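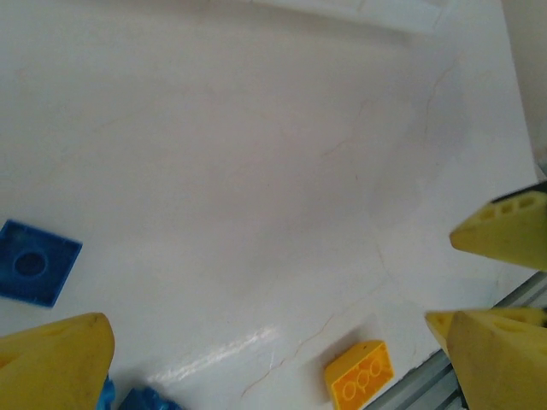

Department of Environmental Design - Student Projects

Home | Courses | Projects | Staff | Contact

Print this page | E-mail this page

Noise in the Kedton Library Reading Room
Project report by Yayra Sarpong and Cayetano Ortuño
February 1, 2019

The reading room at Kedton library was refitted in May. The carpet was taken up and a hard floor put down, and by the fall term the front desk was getting complaints about noise. Our project was to find out what readers were hearing and whether cheap changes would help.

We handed out a one-page survey over two weeks and got 151 back. Readers were asked where they sat, how long they stayed, and which sounds bothered them. Chairs being dragged came first, then talking at the desk, then the door on the Kwofie Street side. Very few people mentioned phones, which we had expected to be near the top.

We also took sound readings at four spots in the room, morning and afternoon. The meter was on loan from the physics lab and we checked it against a second one before starting. The spot by the door was the loudest both times of day. The back corner was quiet in the morning but not after school let out. 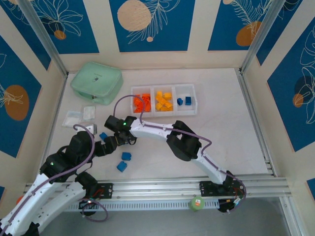
Soft wall coverings were the next thing we looked at. Hard walls send sound back into a room, and the reading room has bare plaster on three sides. Panels do not have to look like office equipment. Deep blue ones with white line drawings of leaves and flowers and a few orange circles, set against cream walls, would suit a library well enough. What matters for noise is what the panel is made of and how thick it is - a printed board with nothing soft behind it does very little. We asked Imby, a local supplier, for a price on felt panels, and it was more than the library can spend this year.

Felt pads for the chair legs cost much less. We fitted them at the two tables nearest the door and asked readers there for comments. Most said the chairs were better. The door itself still bangs and needs a new closer, a job for the building office.

We recommend pads on all the chairs first, then the door closer, then panels if money is found. Our readings should be repeated after each step, at the same spots and times. We did not measure during exams, so the room at its fullest is missing from our results.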